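Chapter 3: Your Sun Sign, and Why It's Only the Start

When I gave my first evening class in Weltby, I asked everyone to tell me their sign. A chap called out "Leo!" and then spent two hours hiding behind his coat. He was my favourite pupil that year, and he's the reason this chapter comes before the ones on houses and aspects.

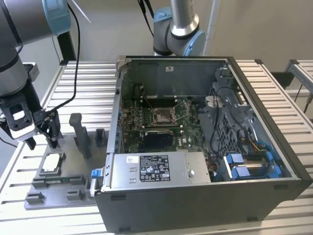
PART ONE: READING THE CHART

The sun sign tells you what you're growing towards. The moon sign tells you how you feel on the way there, and the rising sign is the bit other people meet at the door (my shy Leo had Cancer rising, bless him). 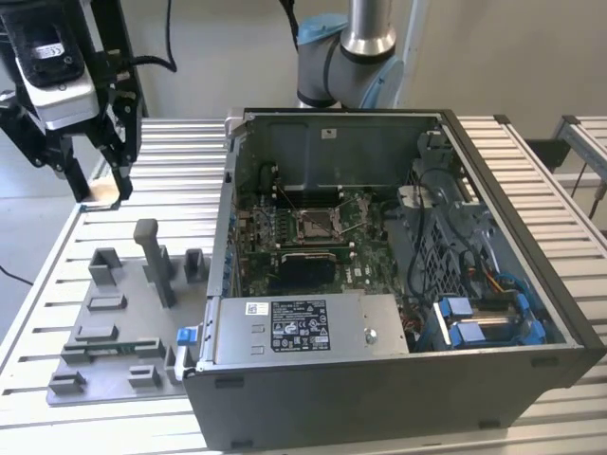 You'll need your time of birth for that last one, as near as you can get it. The rising sign changes every couple of hours or so, and my own teacher, Elínborg Eskildsen, wouldn't even pick up her pencil without it!
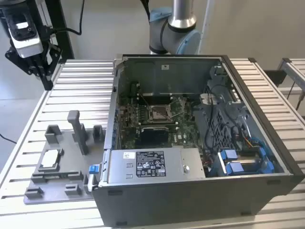 She also made me draw 27 charts by hand before she'd let me say a word about any of them. I grumbled, but I still do it with my students in Kenlow.
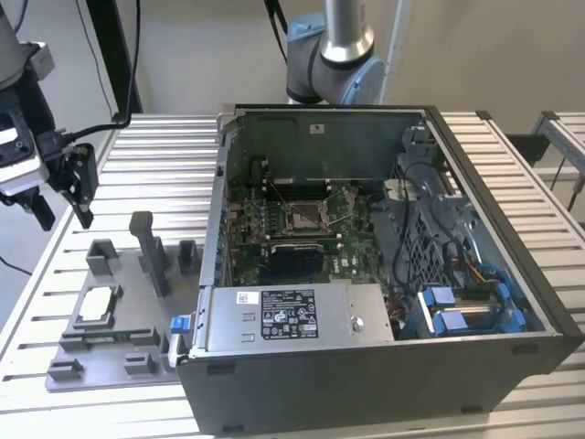 An empty house worries beginners more than anything else. They see nothing in the seventh and decide they'll never marry! Think of the open computer with no processor in its socket: the rest of the board is still there to be looked at. So find the sign on the edge of the house, find that sign's ruling planet, and start reading from there.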